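BENCH NOTES – the desktop tear-down pile

Quick one this month, the copy deadline is this afternoon and I still have a screwdriver in my back pocket.

The Metgate offices finally let go of their old desktops. Most of you have seen the stack by the roller door. They come to us for parts and metal, same deal as last year with the Zelum machines, and the good boards go on to Saengthong for testing. Everything else gets sorted here. So, a few words on how we want them taken apart, as the last lot went back and forth between benches more than it should have.

Start with the paperwork. Tag on the case, same tag number on the tray, same number on the sheet. Celeste Correia keeps the sheet. If a tray turns up without a tag she will come and find you, and she will be polite about it, which is worse.

Drives come out first. Before anything else, before you go hunting for memory, before you admire the board. They go straight in the locked bin and get initialed on the sheet. If the drive bay is already empty write "no drive" and initial that too. A blank box on the sheet is no use to anyone.

Lay the tower on its side, open side up. Sounds obvious. We had two people last month working on one standing up and the card slots took a beating. Lying down you can see everything and nothing falls where you can't reach it. Same small thing for every case – put the screws in a cup as they come out, not on the bench. The slats eat them.

Power cord off, obviously. Then leave the power supply closed. I mean it. Unplug its connectors from the board, take out the screws at the back, lift it out whole, put it on the shelf marked PSU. We do not open them, we do not look inside to see if the fan is OK. Labels stay on, the buyer wants to read the ratings and peeled ones get knocked down to scrap price.

Memory next. Clips at the ends, push down and out, stick comes up on its own. Don't pull on one side. Sticks go in the anti-static bags, no more loose sticks in a coffee can please. Cards after that, and check for a retaining screw or latch at the bracket before you start wiggling. If it won't move there is something still holding it.

Now the processor, which is where most of the questions came from. If the board is going on to Saengthong the processor STAYS in the socket. It protects the contacts. Only boards marked for metal get the processor pulled, and then it's lever first, frame second, lift straight up by the edges. Foam tray, not a bag. Wipe the old paste off the top but don't scrub, a little alcohol on a cloth does it.

Cables – bundle them by type if there's time, if not throw them in the blue crate and I'll do it with the radio on. Plastic bits (clips, shrouds, drive caddies, feet) in their own box, they spoil the price of the steel if they go in together. Black plastic and everything else can mix, Trellalska takes it all.

Case last. Once it's bare sheet metal it goes flat on the pallet. Mind your hands, the inside edges are sharper than they look and the perforated rails are the worst. Gloves are in the second drawer. Two sizes, neither of them good.

On targets, becuase I was asked. We said 300 cases by the end of the summer and we are on track, so please nobody rush. A slow clean board is worth more to us than a quick cracked one. The 7 boards that came back from testing last time all had the same trouble, bent pins in the socket, and every one was from somebody pulling a processor that should have been left alone.

A few odds and ends. The small Phillips bits have wandered off again, if they're at your place bring them home. Foam trays are running low, more ordered, should be here in June. The label printer works if you open and shut the lid a couple of times first. And anyone wanting a case to practice on can take one from the left hand stack, those are all marked for metal and you can't do any harm.

Opened up, processor still in its socket in both:
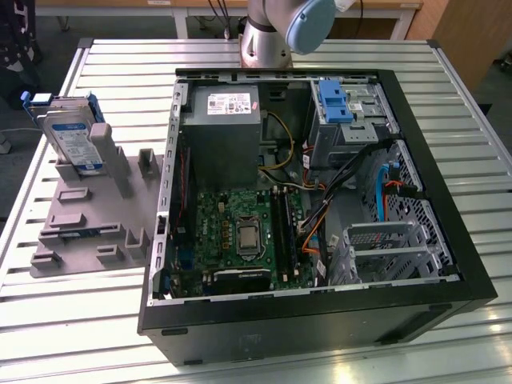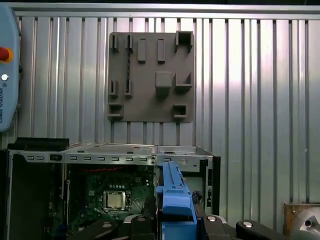 Bench Notes – Issue 7 – page 2

Questions on any of this to Celeste or leave a note on the clipboard. Next issue is monitors, and what to do with teh stands.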